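Week 5 handout: Comparing hand-held grippers
Pliststead evening course in practical robotics
Notes by Macario Maldonado

Okay, so last time we finished with arms and I promised you we'd get to the end of the arm, where all the trouble lives. These notes go with the lab sheet. Read them before you come in, because I'm not going to repeat the setup part at the bench (I said that last year too, and then I repeated it ten times, but this year I mean it).

What we're comparing

We have three sets of fingers and they all get used the same way, in your hand. You hold the gripper, you do the job, and the gripper records what your hand did so that we can look at it later and maybe teach an arm to do the same. No arm this week! I want you to feel what the fingers can and can't do before we hang them on anything with a motor.

The Gratero set has thick dark pads, scooped on the inside. I love these for anything round. They forgive you if you come in a little crooked, and they don't mark what they touch. They are hopeless on thin stuff lying flat. You'll push a coin around for a full minute and start saying things out loud.

The Tovar set is long and slim. Good for reaching into things, good for small objects, good when you need to see past your own fingers. It slips on smooth curved surfaces unless you squeeze harder than you'd like to, and you can't feel how hard you're squeezing, so watch the object and not the tool.

The Fatmont set is the oldest and I keep it mostly so you can see what a loose joint does to your numbers. The fingers close fine but they have some wobble side to side. If your group gets Fatmont first, don't sulk, it makes for the best lab reports.

Before you start

Charge check, then light check. If you've got a green light on the marker housing you're fine. If not, put it back on the charger and take another one, please don't start unscrewing things.

Wipe the markers with a dry cloth. The tracking works off those black and white squares, and a thumbprint in the wrong spot will give you a path that jumps all over. We lost most of an evening to that once and I was ready to blame the software, the ceiling lights and my own math before I looked at the actual sticker.

Zero the fingers. Close them all the way, press the button, open them all the way, press it again. Do this each time you swap sets. I know it's boring. The reading drifts when you change fingers and your opening width will be off for the whole session, and you can't fix it afterward.

Then pick your spot. A kitchen-type counter is a much better test than a clean lab table. You get things in the way, you get shiny surfaces, you get a faucet exactly where your elbow wants to go. Busy stone patterns are great too, since a small pale object on veined marble is a real challenge for a camera sitting behind the fingers.

The work at the counter

Have a look at these and think about where each camera sits and what it gets to see.

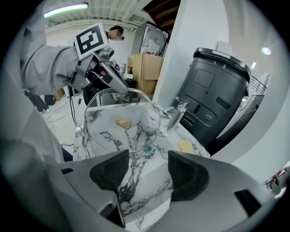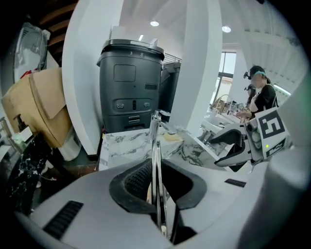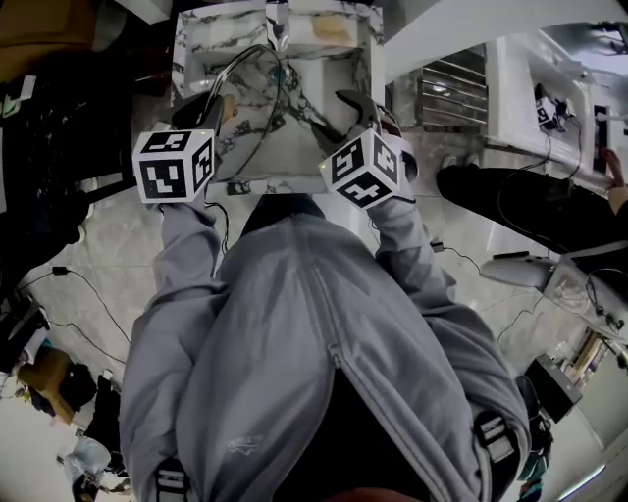
Where to put the camera

So this is the question I get most, and my answer changes a bit every year. A camera on the gripper looks right down past the fingers. You get the object nice and close and you always know where the fingertips are, because they never leave the picture. What you lose is everything behind your hand. If you hit the edge of something with the back of the tool, that camera has no idea.

A view from higher up gets you both hands and the markers together, and that's lovely for working out how the two tools sit relative to each other. Its weak point is you. Lean in too far and your shoulders and head cover the very thing we wanted to record. I do it constantly. When you're concentrating you creep forward without noticing, so ask your partner to tap you on the back when it happens.

My current opinion, and you're welcome to argue with me in class: if I could only keep one, I'd keep the one on the gripper for single-hand jobs and the high one for two-hand jobs. If you can have both, take both, and spend the extra time lining up the clocks.

Try this before you argue. Take one clip from each view of the same pickup and cover half the screen with a piece of paper. Can you still tell when the fingers made contact? With the close view you usually can. With the high one I'm mostly guessing from the way the wrist stops.

The lab, step by step

1. Work in pairs. One person holds the grippers, the other writes and keeps an eye on the cables. Swap after each finger set.

2. Lay your cables before you pick anything up. They should run behind you and off to one side, with enough slack that you can reach the far end of your counter. A cable that pulls on your wrist will show up in the data as a funny little hook at the end of every reach.

3. Start with one hand. Pick up the small object, lift it, hold it while your partner says a short sentence, put it in the bowl. Then take it out of the bowl again, which is the harder half with wide pads because the rim gets in your way.

4. Now the soft one. Sponges are tricky in a way you won't expect. The grip looks perfect, but the sponge squashes and the closing width tells you almost nothing about whether you've got it. Write down the width anyway, we'll need it next week.

5. Two hands. Steady the bowl with one tool and take the object with the other. Come in from the two sides with the tips angled toward each other. If your markers bump, you're holding the tools too upright, so drop your elbows.

6. Repeat each job 10 times per finger set. Yes, including the boring ones. The first few tries are you learning the tool and I want to see the part after that.

7. Save after every set and give the file a name a stranger could understand. "test_final_new2" will be returned to you with a sad face on it.

What to write down

For every try I want the finger set, the job, which hand, and whether you got it. "Got it" means lifted and held through the sentence. If you dropped it after that, it's still a got-it, but put a D next to it. If you touched the object more than once before it came up, put a T. You can have a T and a D on the same line (I've had plenty).

Also put down anything strange. Sun in the window, someone leaning on the counter, a sleeve in front of the marker. One line is enough. I've used those scribbles more often than the neat columns, and long sleeves are behind more lost tracking than you'd think, so push them up.

Some numbers from my own run

I did the whole sheet by myself in November to check it was doable in one evening. It was, almost, if you skip dinner. I ended up with 146 tries I was willing to keep. Of the ones I threw out, 17 were lost tracking and every single one of those was on the left hand. I'm right-handed and I tilt the left tool away from the camera without meaning to. Check whether you do the same on your weak side, I'd be curious.

Gratero won the bowl job for me and it wasn't close. Tovar won on the small object out in the open, and it also won on speed, though I had to redo my zeroing halfway through because I forgot it after a swap (see above, I don't listen to myself either). Fatmont came last on everything except the sponge. I have no good explanation for the sponge. My best guess is that the wobble lets the fingers settle into it, and if a group wants to chase that for their project I'd be very happy.

Don't copy my results into your report as a target. I have bigger hands than most of you and I've been holding these things for years. Yours will look different and they should.

Common mistakes

Squeezing the handle all the way on every grip. The fingers will close on the object and then the whole thing bends a little, and your width reading turns to mush. Stop when the object stops moving.

Moving too fast. The camera on the tool smears when you swing it, and a smeared marker is a missing marker. Think of carrying a full cup of coffee across a room.

Resting the tool on the counter between tries without pausing the recording. You end up with long stretches of nothing, and somebody has to cut them out, and that somebody is you.

Forgetting that the tool is wider than your hand. Every year someone catches a faucet. Go around it.

For next time

Bring your sheets, filled in, and one clip per pair that you think shows something interesting, good or bad. Bad ones are more fun. We'll start on how to get from the finger width to a guess about grip force, and you'll need a little algebra for it, so look over the last page of the Week 3 notes.

Report length is 800 words at most, and I do stop reading there. Put your table on a separate page and it won't count. If your pair missed a finger set, email me and we'll find you a spare hour at the bench.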